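Getting a soccer kit clean after a muddy game

I wash two kits a week from September to spring, and I've ruined enough white socks to have opinions. My youngest plays on the wing for Prurkbridge, so she comes home with half the touchline on her shorts!

First thing, let the mud dry. I know, you want it in the water right away — don't. Hang everything over the tub, leave it overnight and then go at it with a stiff brush. Most of it drops off.

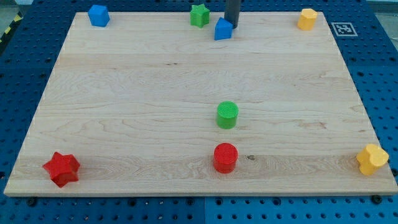 Colored blocks on a pale wooden board.

Turn the jersey inside out before it goes in (the number on the back will peel otherwise, ask me about our old number 8). Cold water, no softener, and a 45-minute cycle is plenty. Socks get a soak first with a scoop of dish soap and a good rub at the heels.

Grass stains are another story. Raelene Henare, whose boys play for Trestitstead, swears by white vinegar and an old toothbrush, and I've come around to it. Dab, wait 38 minutes if you're Raelene or half an hour if you're me, then wash as usual.

Shin guards go in the sink with warm water and a bit of baking soda. Keep the whole lot out of the dryer and hang it somewhere with a breeze.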